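Kindo Tables: random tables for fantasy role playing games

Version of 2018-09-08

What is it

Kindo Tables is a set of 86 random tables for game masters. The tables are plain text files, one result on each line, so you can read them at the game table or load them in your own script. I wrote most of them for my home campaign, which plays in the river town of Lestwood and the hills of Irkine.

Contents

names/ : people, inns, boats and villages, 3000 entries together
rumors/ : 204 rumors, each marked true, false or half true
travel/ : weather, road meetings, camp problems
kitchen/ : meals, cooks, tavern tools and what is wrong with the soup

How to use

Every file begins with the die you need. If the file says d70, roll a d100 and repeat when the result is more than 70. The script roll.py does this for you. Give it the name of the file, and after it the number of results you want:

python roll.py rumors/lestwood.txt 3

A word in square brackets sends you to another table. Please do not make a circle of such words, the script does not check for it and will run until you stop it.

Known problems

Some names from Irkine are difficult to say aloud. The winter weather table gives too much fog. In kitchen/tools.txt the results for "pan" and "pot" have almost the same text, I will rewrite them in October.
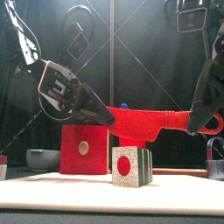
License and contact

You may use the tables in your own games and also in adventures that you sell. Please keep the name Vasylenko in the credits. Corrections of my English are welcome, send them as an issue with the file name and the line.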